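The slider bag is a resealable plastic bag with a small tab that runs along the track and presses the two sides shut. I've kept this page going since May, mostly because my kitchen drawer at Marras is full of the things – and I do have opinions! 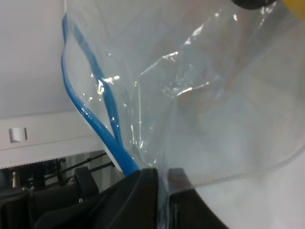 One reader wrote in that the older press-and-seal kind lasts longer, there being no tab to lose, and asked for it to be covered as well. Fair enough, it's on my list.

The track is two interlocking strips, often tinted so you can find the opening (a favourite habit of makers, coloured strip on clear film). Sizes vary a lot. My local shop in Ullent stocks 11 of them, and the biggest will swallow a whole loaf.
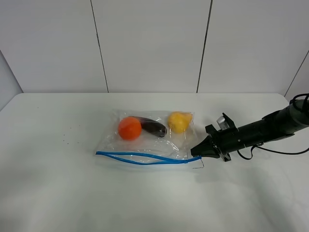 ## Washing and reuse

I turn mine inside out, wash them in lukewarm water and prop them over a wooden spoon. Crumbs in the track are the usual trouble.

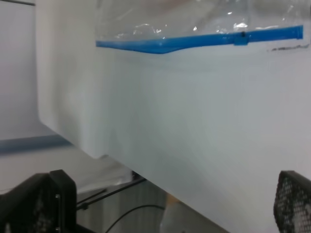 Another reader reckons an old toothbrush clears the track better than any amount of rinsing, and I've since come around to that.

Fruit keeps fine in one for a lunch box or a day's drive.

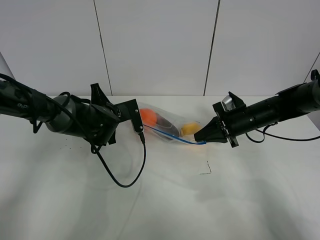
For the freezer I squeeze the air out first and leave a bit of room for soup to expand.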